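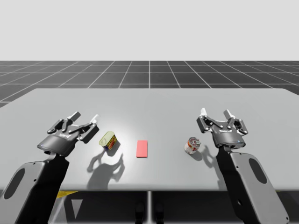
Can robots do chores yet? Quick answers

Kwadwo Nyarko, Nakbridge. Updated Sunday, March 7, 2021

Can I buy a robot that puts the groceries away?
No. Vacuums and mowers, sure. Groceries, no.

But I saw a video of one doing it.
Check if it was sped up. Check how many takes. Then ask if anyone was steering.

What do you test?
Mostly pick and place. Pick up a can, put it on a pad. Sounds dumb, but it's half of what kitchen tidying is. Shelf stocking too.

How's it going?
Last full batch in simulation was 268 tries, 208 good. Rest were drops, tips, or missed grabs. Not good enough for your kitchen. Wouldn't want it near the eggs.

Why so hard? It's a can.
Square cans are worse than round ones. Come in at the wrong angle and you push it instead of gripping it. A person fixes that without thinking, the arm has to see it went wrong first.

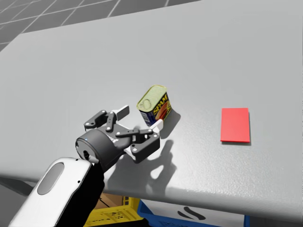 Fingertip by the SPAM can, red pad still empty. Simulated.

Why simulate at all?
Cheap. Resets in a second. No dented cans. Downside is friction, simulated grip never quite matches the real thing, so numbers usualy drop on hardware.

One arm or 2?
Two for laundry, jars, anything you have to hold and open. One is fine for a can.

What about the shop floor?
Further along. Same part, same spot, all day, thats the easy case. Prelitz asked us about mixed bins, told them not yet.

Do you sell anything?
No. Dankwa does the arm rentals, ask them.

When's the next update?
July, if the Drumura runs are finished. Folding towels. Don't get excited.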